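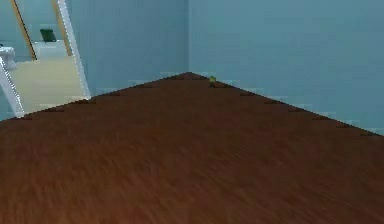 **Ilze Marodnik**
*Contributing writer, workshop and automation*

The maintenance of the cell at Vendeo begins with a computer that is not connected to it. On Friday morning, before the safety gate is opened, the technician on duty starts the simulation and looks at a room which exists only there. It has a large table with brown wood grain, two walls of a quiet blue, and a doorway to a second room with a pale floor and a white cabinet or counter. Very small at the rim of the table stands something green. If it is hard to find for me, I was told, it is also hard to find for the software, and for this purpose it is a good object.

I came to Larport in April to see how such a cell is kept in order. I had expected oil and cables. There were cables, many of them, but the first two hours went almost completely to the question of where a camera thinks it is.

The machine itself is modest. A six-axis arm from Brendmont stands on a steel base, with a two-finger gripper made by Rastogi at the end and one camera fixed above the fingers. Vendeo uses it to develop picking programs for small household items, and every program must first run in simulation before it may move the real arm. So there are always two cells to look after, and the work of the technicians is to make sure that they agree with each other.

They do not agree by themselves. The camera holder is changed, or a screw becomes loose, or the arm is moved a little on its base after cleaning. In the simulation everything stays exactly where somebody has typed it. After some weeks the difference is large enough that the real fingers close beside the object.

**The Friday check**

The check is written on a laminated card which hangs on the fence. The wording is short, and I copy it here as it is:

1. Start simulation. Load the wood table room.
2. Save the camera view from the low position.
3. Arm to home. Power off. Lock the gate switch.
4. Check camera holder screws by hand, then with the torque key.
5. Clean lens and fingers.
6. Power on. Drive to the 3 reference points.
7. Write the error in the book. If more than 2 mm, calibrate.

The low position is the one that I liked most. From this height the table looks enormous, its grain a little blurred, and it goes away to a far corner where the walls meet behind it. The technicians prefer it to a comfortable view from above. In a view from above, a camera with a small error in its angle still gives a useful result. In a low view, the same small error moves a distant object a long way along the table.

There is also the doorway. In an earlier version of the simulated room, the walls were closed on all sides, and the detection program worked very well. Then it was given a room with an opening, and it began to report targets that were not on the table. For this reason the second room was kept. There is a dark green thing on the white furniture in there, and the program has to leave it alone and choose the small one at the rim, which has a more yellow green on its top. I found it a rather fair test. A person could also confuse them for a moment.

**Hands inside the fence**

After the screen comes the part with tools. The screws of the camera holder were tight on the day of my visit, except one, which took a quarter of a turn. The rubber pads on the fingers had become shiny. They are changed when the surface no longer holds a clean plastic cap, and a drawer under the controller contains new ones in paper bags. To change both pads is a work of several minutes, and most of this time is spent on removing the old glue.

The cable to the camera gives more trouble. It runs along the outside of the arm and bends each time the wrist turns. The book shows that it was replaced after 138 working days, and the next one already after 52. The second cable had been tied too close to the elbow. Now the ties sit looser, and a piece of yellow tape marks where the first of them must be.

Then the gate was closed, the lamp changed its color, and the arm drove to its reference points, slowly, with a small stop before each. The result at the third point was above the limit, so the calibration had to be done after all. A flat board with a printed pattern was put on the work surface, and the arm looked at it from many angles while we stood outside and drank coffee.

The new values were typed into the simulation just before lunch. The technician loaded the wood table room again, saved the low view once more under a new name, and wrote the number of the loose screw in the book, with the time beside it.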